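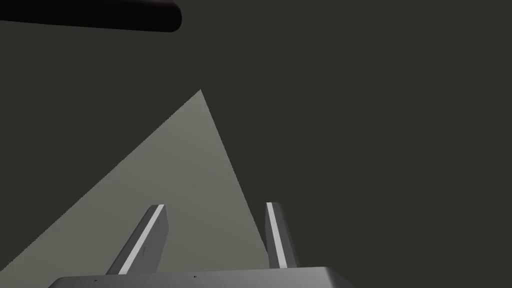

Re: Wrist camera view in the sim

From: Ankit Mishra
To: Pevwood shared shop list
Date: January 2018

Laine Sepp wrote:
> Wrist camera is in the model now, looking out over the
> fingers. Is the gripper supposed to sit that low in the
> view? And do we want the backdrop that dark?

Yes, low is fine. Both fingers are in view down to the base and the gap is clear, so I would leave the mount where it is. The backdrop can stay too.

The dark rod at upper left is what I would look at next. Can you hide it and render again from the same pose? If it is close to the lens it will get in the way once the arm turns.

On the real arm, I cut the finger blanks to 67 mm. Uldis has the drill press until Wednesday, so the holes wait. Please put 67 in the model as well, I think it still has 60.

Rūta, do you have the M3 screws or should I order?

Ankit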